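Equipment Planning Meeting - Minutes
Gellmont site, upstairs meeting room, February

Present: Farzana Rajput (chair), Moataz Hajji, Aicha Ghoneim, Radwa Amrani (minutes)
Apologies: Abdelilah Mahrous

1. Minutes of last meeting
Agreed with one correction. Item 5 should read "Keogh bench", not "Keogh branch".

2. Second arm
Moataz has quotes from Jeltudus and Cesden. Jeltudus is $44,000 with the controller and one gripper. Cesden is lower on the arm but charges separately for the controller and for installation, and the total was not clear from the paperwork. Delivery is 11 weeks from Jeltudus. Cesden would not commit to a date.
Farzana will not sign anything until both totals are on one sheet. Aicha asked that the sheet include the yearly service contract, which was left out last time.
Action: Moataz to get a full written price from Cesden.

3. Gripper fingers and spares
Radwa asked for 4 sets of fingers in this year's budget. Moataz thought two would do. Left at four, to be ordered in two lots. Wrist cable also to be added to the spares list - the current one has no backup.

4. Tabletops
The Keogh bench needs a new top. Aicha prefers white again so the items show up clearly. Price to come.

5. Tableware tasks
Aicha went through the pouring work. She wants a small budget for more teapots and cups in different shapes, and a tray to go under them. Moataz asked whether glass was wise. Agreed to leave glass out for now.

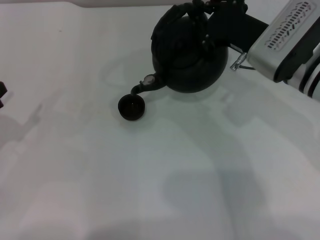
Pouring task: black teapot in the gripper, spout over the cup.

Approved: 30 pieces of tableware, mixed, from the consumables line.
Action: Aicha to send the list to Radwa.

6. Floor space
If the second arm is bought, the storage shelves have to move. Abdelilah had sent a floor plan by email but it does not show the door swing. Held over until he is back.

7. Any other business
Radwa reminded everyone that purchase requests need a cost code. Two were returned without one.

Next meeting: 10 a.m., same room, March.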